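Kurs Hauswirtschaft, Modul Textilpflege
Handreichung zur Lehreinheit 8: Tücher sortieren, falten, ablegen

Teilen | 3 Kommentare

Stand: 2023-08-22

1. Einordnung

Die vorliegende Einheit schließt an die Wäschekunde an und setzt voraus, dass die Teilnehmenden Pflegekennzeichen sicher lesen. Behandelt wird ausschließlich Flachwäsche kleineren Formats: Geschirrtücher, Wischtücher, Servietten und Handtücher bis zu einer Kantenlänge von 50 cm. Bettwäsche und Tischdecken sind Gegenstand der folgenden Einheit und werden am Standort Nirkonau im Januar unterrichtet.

2. Vorbereitung des Arbeitsplatzes

Die Arbeitsfläche ist vor Beginn mit einem nebelfeuchten Tuch abzuwischen und vollständig trocknen zu lassen. Geeignet sind glatte, helle Flächen, auf denen Fusseln und Verfärbungen rasch auffallen. Schmuck und Armbanduhren sind abzulegen. Für die Übung ist je Gruppe ein Zeitrahmen von 30 Minuten vorgesehen.

3. Sortieren

Sortiert wird zuerst nach Verwendungszweck, danach nach Farbe und Größe. Tücher aus der Küche dürfen zu keinem Zeitpunkt mit Tüchern aus dem Sanitärbereich auf derselben Fläche liegen. Stücke mit Rissen, offenen Säumen oder bleibenden Flecken werden ausgesondert und in der Bestandsliste »Aquino« vermerkt. Der Gesamtbestand der Lehrküche Culine beträgt um die 1000 Teile; eine lückenlose Führung der Liste ist daher unerlässlich.

4. Ausbreiten und Glätten

Das Tuch wird an zwei benachbarten Ecken gefasst, leicht ausgeschlagen und flach aufgelegt. Die Naht zeigt nach unten. Falten werden mit der Handkante von der Mitte zu den Rändern ausgestrichen — nicht umgekehrt.

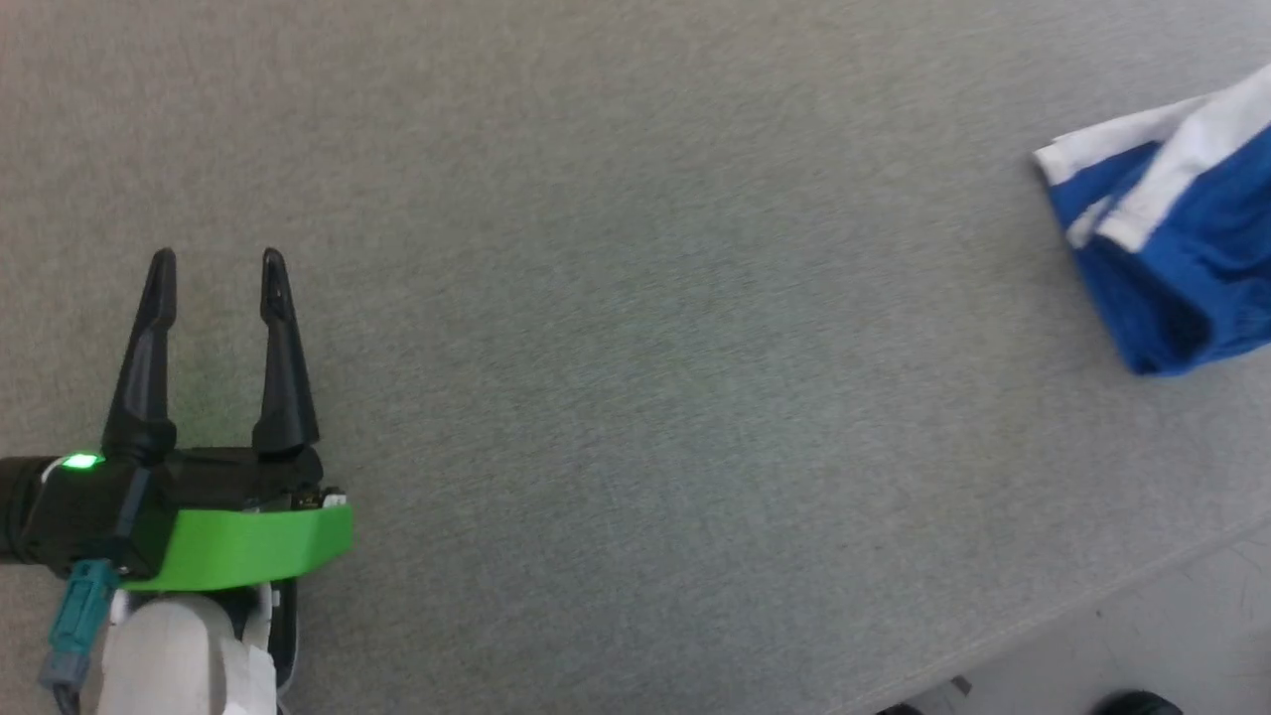 Zerknüllt abgelegte Tücher sind vor dem Falten vollständig zu öffnen. Übereinanderliegende Lagen verdecken den Verlauf der Kanten und erschweren das Auffinden der Ecken. Bei mehrfarbigen Stücken dient der Farbwechsel als Orientierung: An dem blau-weißen Tuch rechts auf der Tischplatte lässt sich das weiße Band verfolgen, bis eine Kante gefunden ist; erst dann wird das Tuch angehoben und ausgebreitet. Einfarbige Tücher werden entlang des Saums abgetastet.

5. Falten und Ablegen

Gefaltet wird nach dem Schema Jostik: einmal längs, einmal quer, anschließend nochmals quer. Die geschlossene Kante liegt im Regal vorn. Ein Stapel umfasst höchstens 8 Tücher. Frisch gewaschene Stücke werden unten eingeordnet, die Entnahme erfolgt von oben.

6. Aufgabe zur Nachbereitung

Beschreiben Sie schriftlich den Weg eines Geschirrtuchs vom Trockner bis zum Regal. Benennen Sie die Stelle, an der beschädigte Stücke ausgesondert werden — Umfang höchstens eine Seite.

© Lehrküche Culine, Standort Nirkonau | Kontakt | Impressum | Nach oben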